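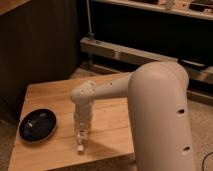 Organisation du travail

Imprimer | Envoyer par e-mail

L'atelier de conditionnement de Stolholm emploie 61 personnes, dont la majorité occupe le même poste depuis plusieurs années. L'introduction d'un bras robotisé au poste de dépose a donc été abordée, dès le mois de janvier, comme une question d'organisation avant d'être une question d'équipement. Je rends compte sur ce blog, à titre personnel et avec l'accord de la direction du site, de ce que j'ai pu observer en ma qualité de responsable des conditions de travail.

Il convient de rappeler en quoi consiste la tâche. Une petite pièce est prélevée, présentée au-dessus d'une coupelle, puis déposée sans choc. Le geste est simple à décrire et pénible à répéter. Les opératrices et opérateurs du poste signalaient depuis longtemps une fatigue du poignet et de l'épaule en fin de service, et la rotation mise en place il y a deux ans n'avait apporté qu'un soulagement partiel.

Les premiers réglages se font sur une table en bois, avec une coupelle ovale noire et un seul bras. La pince travaille à la verticale, doigts vers le bas, et s'approche très près du plateau. C'est à cette hauteur que se joue l'essentiel de la mise au point : trop haut, la pièce tombe ; trop bas, le doigt touche la surface et le cycle s'interrompt. La coupelle brillante a fait l'objet d'un débat particulier, certains collègues redoutant que les reflets ne gênent le repérage. La question n'est pas tranchée et un modèle mat a été commandé auprès de Brollden.

Jong-dae Ha, technicien de méthodes, a conduit les séances de réglage. Il a souhaité que les titulaires du poste y assistent par groupes restreints, et qu'ils puissent interrompre un essai à tout moment. Cette disposition a été inscrite dans la note de cadrage. Elle a eu un effet que je n'avais pas anticipé : les remarques les plus utiles sont venues de personnes qui ne s'étaient jamais exprimées en réunion. L'une d'elles a fait observer que, dans la pratique, on incline légèrement la pièce avant de la lâcher. Ce détail ne figurait dans aucune fiche de poste.

À ce jour, 12 salariés ont suivi la formation initiale, organisée en deux demi-journées. Elle porte sur la mise en route, l'arrêt, la reprise après incident et la tenue du journal de bord. Le dernier essai prolongé a compté 426 déposes. Le journal mentionne les interruptions, leur cause présumée et le nom de la personne qui est intervenue, mention qui a suscité une réserve légitime de la part des représentants du personnel. Il a été convenu que le nom serait remplacé par l'indication de l'équipe.

La question de l'emploi a été posée clairement et mérite une réponse de même nature. Aucun poste n'est supprimé dans le périmètre de l'essai. Les heures libérées sont affectées au contrôle visuel et à la préparation des lots, deux activités où le retard était chronique. Je me garderai toutefois de présenter cette situation comme définitive. Le site voisin de Yeo, qui a engagé une démarche comparable, a vu son plan de charge évoluer plus vite que prévu, et les affectations y ont été revues à deux reprises.

Un autre point me paraît insuffisamment traité : la nature de l'attention demandée. Surveiller un bras qui dépose des pièces ne fatigue pas l'épaule, mais mobilise le regard et impose une forme d'attente. Plusieurs collègues décrivent un ennui réel, d'autres apprécient de pouvoir échanger pendant le cycle. J'ai proposé que la surveillance continue n'excède pas une heure, suivie d'une tâche d'une autre nature. La proposition est à l'étude.

Reste la reconnaissance des compétences. Une personne qui sait régler une hauteur d'approche et diagnostiquer un arrêt n'exerce plus tout à fait le métier inscrit sur son contrat. La grille de classification devra en tenir compte, et j'ai transmis une note en ce sens au service du personnel. Le cabinet Stinalitz, chargé d'accompagner le site, doit remettre ses recommandations avant l'extension éventuelle au second poste - extension qui demeure, à l'heure où j'écris, une simple hypothèse.

Les collègues d'autres sites qui auraient conduit une démarche semblable peuvent m'adresser leurs observations, notamment sur la durée des séquences de surveillance.

12 partages | Commentaires (0)

Imprimer | Envoyer par e-mail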